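Karras promises roses that last, but leaves out the small print

Prikton, 3rd May

Karras, the florist chain with shops in Prikton and Werham, says its cut roses will now last longer in the vase than those of any other seller in the county. It has not said how long that is.

The claim appears on posters that went up in both towns over the weekend, under the words "Roses that stay". Customers are told they can expect "a longer life from every stem" and that the flowers have been "tested at home, by people like you". The price of a bunch has gone up by £2 at the same time. Karras says the two things are not connected.

Asked for the results of the tests, the company sent a single page. It says that 242 customers were given a bunch of roses to take home last August and were asked afterwards whether the flowers had lasted "well", "very well" or "extremely well". There was no box to tick for roses that had drooped by the second morning. More than 200 of those asked chose one of the top two answers, which the company describes as "overwhelming".

The page does not say what the flowers were compared with. It does not say whether the customers used the sachet of flower food that comes with each bunch, whether they changed the water, or where in the house they kept the vase. All of these affect how long a cut rose lasts, as most people who have stood one next to a radiator will know. The bunches were also free, and people tend to be kind about free flowers. 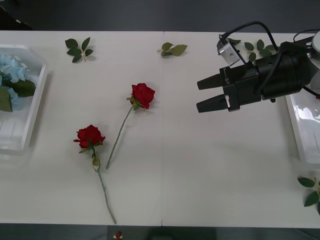

One comment left under the announcement on the Karras website said the last bunch from the Werham shop had bent at the neck before the weekend was out, and asked whether the new promise meant a refund or just a nicer poster. It had not been answered by this morning.

The company's terms suggest the poster. Under the heading "Our promise", they state that Karras "aims" to supply flowers of lasting quality and that "natural products will vary". A customer who is unhappy may bring the bunch back within 3 days, with the receipt and the original wrapping, and may be offered a credit note at the manager's discretion. The same wording was on the website last year, before the roses were said to stay.

What has changed is the supplier. Karras used to buy from several wholesalers and now takes all its roses from Cutmont, a firm on the ring road outside Werham. Cutmont says it keeps its stems chilled from the moment they are delivered until they go out to the shops, and that this adds to the life of the flower. That may well be true, since warmth does shorten it. But keeping cut flowers cool is ordinary practice in the trade, and Cutmont would not say how its cold store differs from anybody else's. Nor would it say how long the roses have been cut by the time they reach it, which matters at least as much.

A spokesman for Karras said the company was "proud of the feedback" and that the campaign was "about confidence, not numbers". Pressed on whether the roses would be dated, so that buyers could see for themselves how old they were, the spokesman said this was "something we would look at in future".

Other sellers are unimpressed. A stallholder at Prikton market said anyone wanting roses to last should pick ones with firm heads, cut the stems at a slant when they get home and keep the leaves out of the water. The advice costs nothing and works on roses from anywhere.

Trading standards officers for the area said they had received no complaints about the posters. They added that general statements about quality were hard to act on, but that a claim to beat every rival was one a business should be able to back up if asked.

Karras has been asked again for the evidence. The posters are due to stay up until the end of August.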